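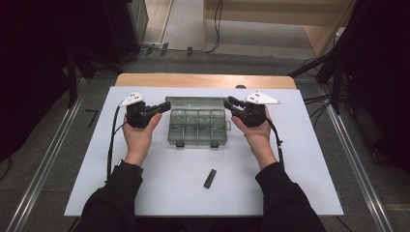

3.2 Sorting small parts into compartment boxes

The second group of tasks concerns the storage of small items in divided plastic boxes of the kind sold for screws, beads and fishing tackle. Earlier work on household storage has looked mostly at shelves and drawers, where the choice of place is loose and an item can be put down almost anywhere. A divided box asks for a more exact choice. The item has to fit between the walls, and its long side often has to be turned to match the compartment before it is let go.

We used 20 item types, all small enough to lie flat in a single compartment. Ho and Yau picked them from the contents of desk drawers at the Wetden office, leaving out anything sharp or easily crushed. Each trial began with one item on a white board and the box behind it. The angle of the item was changed between trials, so that it seldom lay in line with the compartment walls.

Figure 4. Work surface for the compartment task: divided box with translucent walls toward the back of the white board, and one dark rectangular item set diagonally in front of it.

The board was laid over a wooden table and served two purposes. It gave an even background for dark items, and it could be lifted off and wiped between sessions. In the February pilot we worked on the bare wood, and two of the brown items were hard to make out against it.

Participants completed 200 trials in total. In 69 of these the item was turned before it reached the box, and in the others it was turned over the compartment or after it had touched a wall. Turning late was more common with short items, which leave more room for correction. Long items that met a wall at an angle tended to rest across it and had to be lifted again. A similar pattern was reported by Sales and Nogueira for cutlery trays, although their compartments were much wider than ours.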